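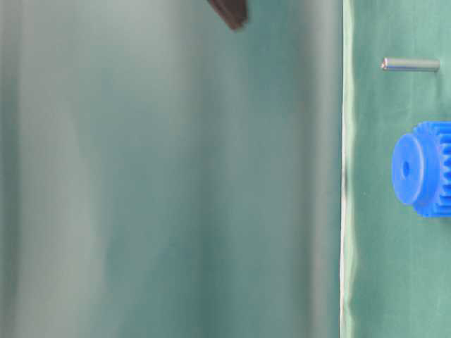 Soft teal-green, in lighter and darker bands.

Provine Paint Names - README

Hi! This is the readme for my collection of house paint color names, which I've been typing up from old paint cards on and off for longer than I'd like to admit. The current version has 3,799 names in it, taken from 114 cards and fan decks. If you only want the data, grab names.csv and skip the rest of this, I won't be hurt.

What's in the folder

names.csv - the main file, one row per color name per card
cards.csv - one row per card, with whatever I could work out about where it came from
spelling_notes.txt - all the odd spellings, left as printed
README.txt - you're reading it

Columns in names.csv

id - just a number, don't read anything into the order
name - the color name exactly as printed, capital letters and all
card_id - matches the id column in cards.csv
family - my own grouping (red, orange, yellow, green, blue, purple, brown, gray, white, black, and "between")
finish - flat, satin, gloss, or blank if the card doesn't say
position - row and column on the card, written like r2c5
note - anything else, mostly me grumbling about water stains

A word about "between". I started out trying to put every color into a proper family and it nearly finished me off. Teal was the worst. I'd call something green in the morning, then come back after lunch and it was blue, and the name was no help at all (is "Harbor Mint" a green? is "Old Bottle"?). So anything I changed my mind on more than once went into "between" and stayed there. If you're doing anything serious with color families, please make your own from the names and ignore mine.

Where the cards came from

Most are from three boxes I bought at a closing sale at Siregar, the hardware store I used to walk past on the way to work. Those are marked S in cards.csv. A smaller bunch marked Z came out of a swap with a collector in Zirnach, who wanted my duplicate varnish leaflets, so we both did well out of that one. The rest are odds and ends from flea markets and are marked X. Dates are a mess. Where a card has a printed year I used it, and where it doesn't I left the field blank. Please don't fill in the blanks by guessing from the style, I tried that in version 2 and got a lot of them wrong.

What's not in here

No color values. People ask for hex codes all the time and I get it, but these cards have faded, some of them badly, and my scanner has its own opinions about green. A number would look far more exact than it is. There are no prices or stock codes either.

Known problems

Card 61 is missing its bottom strip, so the names stop at r4.
A few names appear twice on the same card. I checked and they really are printed twice.
"Grey" and "gray" are both in there, sometimes on one card. Leave them alone or normalize them in your own copy.
The finish column is patchy for everything marked X.
Accented letters are saved as UTF-8. If you open the file in a spreadsheet and see junk, that's the import setting.

Versions

Version 4, December 2022 - added the Zirnach cards, moved a pile of teals to "between", fixed the id gaps
Version 3 - added the position column, took out all my guessed dates
Version 2 - split cards into their own file
Version 1 - one giant text file, best forgotten

I'm hoping to get the Jererham deck typed up by April. It's a big one, with lots of creams, and I can only look at so many creams in an evening.

Using it

Do what you like with it. I've seen the list used for a word game and for naming kittens, and both made my week! If you put it in something public, please say it came from Provine Paint Names and mention the version, as the ids changed between 3 and 4. Corrections are very welcome - send the card_id and position along with the name so I can find the thing in the box.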